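Capítulo 7
Las tareas de la casa y del taller: qué hacen ya las máquinas
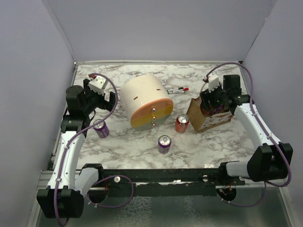
Para Esperanza Campos la pregunta está mal planteada: no importa si una máquina puede guardar la compra una vez, importa si puede hacerlo todas las tardes sin que alguien la vigile. Thomas Leone objeta que con ese criterio tampoco aprobarían muchos adolescentes, y que conviene medir tarea por tarea. El capítulo recoge las dos posiciones, que reaparecerán en los ejercicios del final.

Recoger una mesa con latas, rotuladores y una bolsa de papel es un trabajo que una persona hace sin pensar. Para dos brazos robóticos reúne varias dificultades a la vez. Una lata es rígida y tiene una forma conocida; se agarra casi siempre igual. Un rotulador tumbado rueda si se toca mal. Una bolsa de papel cambia de forma en cuanto se la sujeta, y lo que lleva dentro se desplaza con ella. El programa que resuelve bien el primer caso puede fracasar en el tercero.

En la industria el problema se ha evitado durante décadas fijando el entorno. La pieza llega siempre al mismo punto y con la misma orientación, y el brazo repite un recorrido. En una cocina, o en un taller pequeño que cambia de encargo cada semana, esa solución no sirve. Allí la máquina tiene que localizar el objeto, decidir por dónde cogerlo y corregir el movimiento sobre la marcha.

Consideremos el caso del taller de envasado Aquino, en Paravville. En octubre se probó allí una estación de dos brazos para vaciar y llenar bolsas con productos variados. De 700 intentos se completaron 648 sin intervención humana. La cifra parece alta -- y lo es para un ensayo --, pero deja 52 intentos en los que alguien tuvo que acercarse. El encargado, Anselmo Ccori, calculó que una sola persona podía atender 3 estaciones como esa, siempre que no tuviera otra ocupación. La dirección decidió mantener el trabajo manual para las bolsas y automatizar solo las latas.

El ejemplo muestra por qué hay que distinguir entre tres nociones que la prensa suele mezclar:

Capacidad: la máquina ha realizado la tarea al menos una vez.
Fiabilidad: la realiza con una proporción de fallos conocida y aceptable.
Autonomía: detecta sus propios fallos y se recupera de ellos.

En el apartado 7.1 se estudia el agarre de objetos rígidos. El 7.2 trata los materiales deformables, como el papel y la tela. El 7.3 aborda la coordinación de dos brazos -- sujetar con uno mientras se trabaja con el otro -- y vuelve sobre los datos de Aquino para calcular el coste de cada intervención.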